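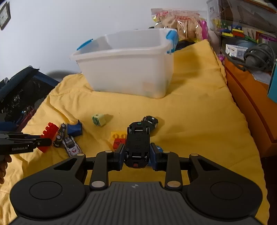

How I Sort a Mixed-Up Pile of Blocks and Toy Cars

Everything ends up in one bin at our house. Cars, studded bricks, plain wooden cubes, foam cubes, arches, all of it. By December I can't find a single matching set, so I clear the bed, throw an old blanket over it and dump the lot out!

The blanket is the trick, I swear. Nothing rolls off to the floor (well, hardly anything), and when you're done you grab the corners and shake out the crumbs.

Start with the cars. They're the easiest to spot, even upside down or lying on their sides. I flip each one over and check the axles for hair, then it goes in the Pludell tray, the flat one with 8 slots.

Next, pull out anything with studs.

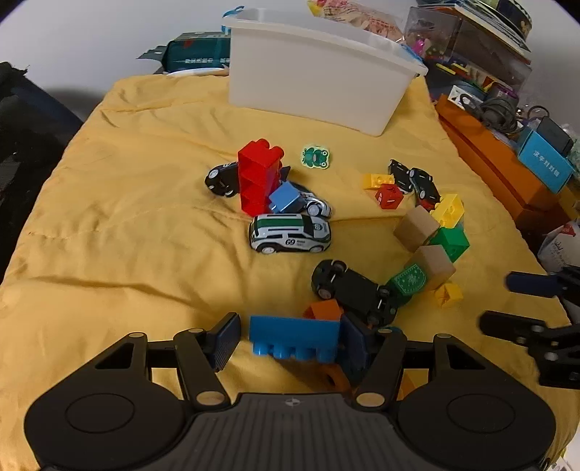 Posted by Beltiva Mom

Don't fuss over color yet. Yellow, blue, red, they all go in one heap as long as they click together. I used to sort by color first and it took me almost an hour, and then my kids mixed them again before dinner.

Wooden blocks and odd shapes come last. Arches and stepped pieces stack badly, so I lay them flat in a shoebox and put the plain cubes on top.
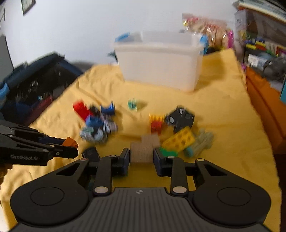
Pernivell wrote: I do mine on a bedsheet, same idea, but I keep the wooden ones in a drawstring bag so they don't get chewed up by the cars. We have 200 pieces and it takes two of us one evening. Do you wash the plastic bricks while they're out?

I do, in a mesh bag in the sink with dish soap, then onto a towel overnight. Keep the wood out of the water.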